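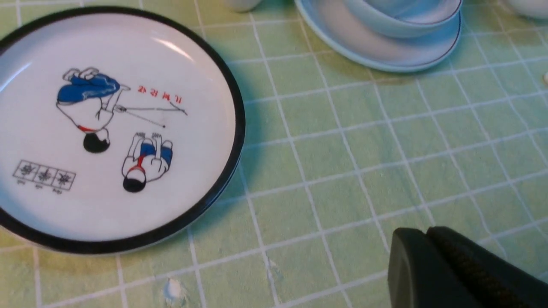
Our project asked whether a robot arm can learn to clear a table from a small number of demonstrations if we spend more care on which demonstrations we keep. I worked on the vision side, using only the camera at the wrist, and the first thing I learned is how much a plate can confuse a network. The white one with the thick black rim became our favorite test object. It has two cartoon children drawn on it, and from the wrist they can end up upside down, with a bright reflection on the glaze as well. Our first model was sure that the long stick in the drawing was something it could pick up!

Search this site Search Go

What we did

We started with 2,165 short demonstrations recorded by driving the arm by hand. Doina Nedeljković, my supervisor, suggested sorting them by how well the rim of the target dish could be seen just before the grasp. I wrote a small scoring script (named Corside, after the street I live on) that fits an ellipse to the rim and gives a low score when the fit is poor. Then we trained two policies - one on everything, one on the better-scoring half. Same network, same training time, same starting weights.

Testing

Each policy got 100 trials. A trial counted as a success if the dish was lifted and set down in the rack without touching anything else. We moved the dishes between trials and turned the decorated ones to a new angle each time, so that neither policy could lean on a familiar view of the artwork.

Results

I was thrilled with this part. The policy trained on the better half had more than 40 fewer failed grasps than the one trained on everything. Most of the difference came from decorated dishes, where the full-data policy kept closing on the pattern in the middle and missing the edge. On plain bowls the two were close, and I would not claim a winner there.

Problems

Glare is still a problem. When a highlight falls across the rim the ellipse fit jumps, and the script throws away demonstrations that a person would keep. Saucers with a bowl on top are also hard, as the fit sometimes locks onto the bowl - I tried fitting both rims together but ran out of time. I also never tested glasses.

Next term I want to try scoring every step of a demonstration and not only the moment before the grasp. The scripts and trial sheets are in the shared project folder.

Related reports
Dumitrescu gripper pads: a wear test
Teaching the Skokstead arm to fold towels
Bovard lab: depth from one moving camera
Sorting cutlery by touch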